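Reading the City: Pilgrimage Towns and Their Print Record
Handout 5 - Newspapers as sources for local religious history

Set reading: Domínguez, pp. 71-100. Bautista Domínguez works from the Prukside town papers and treats the short notice, a few lines on a shrine repair or a feast day, as the basic unit of evidence.

A notice records what an editor thought worth printing. Its date is usually reliable. Its account of origins is usually copied from an earlier notice, often without acknowledgement. When a legend appears in two papers, compare the wording before treating them as independent witnesses. 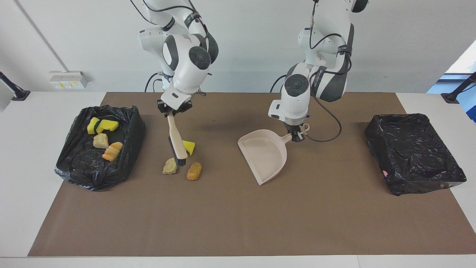 The Droster collection holds 3095 cuttings, sorted by parish. Radonjić argues that this order hides the movement of stories between parishes - Britetti disagrees, and the seminar will take up both positions.

Terms to know: notice, reprint, attribution, oral variant.
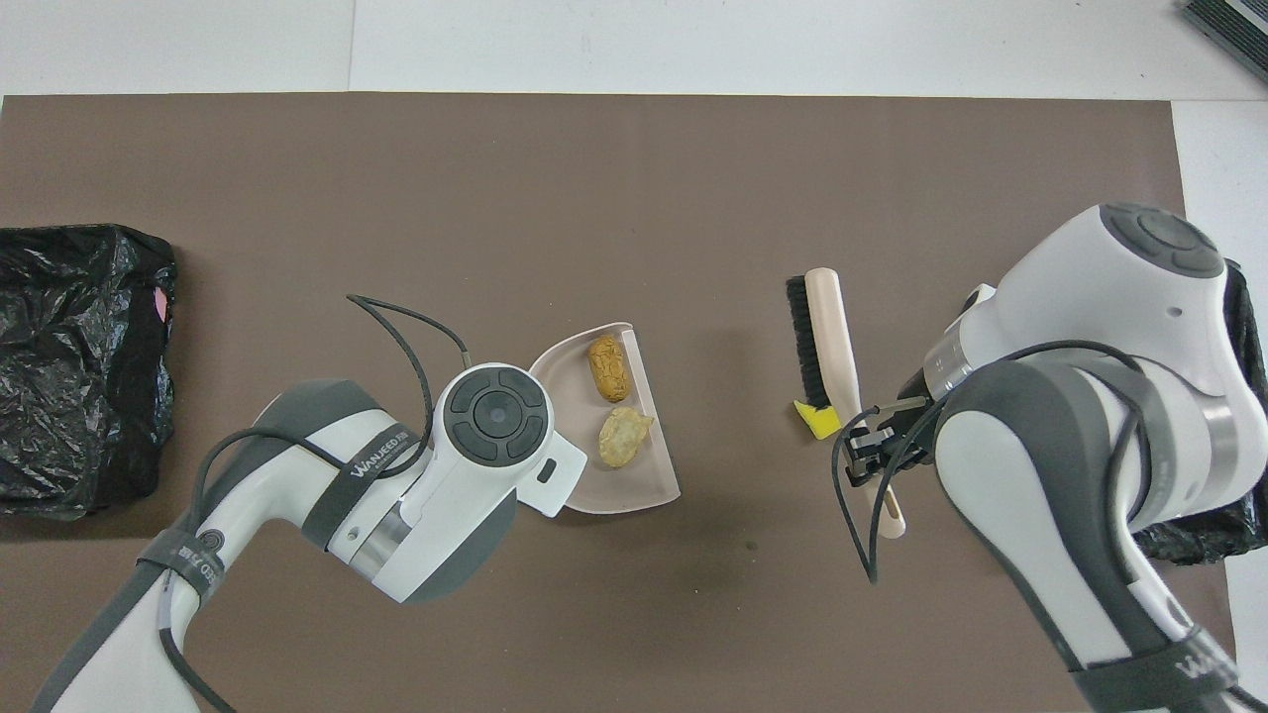
Physical evidence on a cutting should be noted separately from its text. Stamps, pencil marks and mounts belong to the holder of the paper and say nothing firm about its author. The same caution applies to any marked object: the strap near the wrist of the left robot arm reads "WAIJEED", and the lettering alone does not tell us whether it names a maker, an owner or a model.

Bring one transcribed notice to the Thursday class.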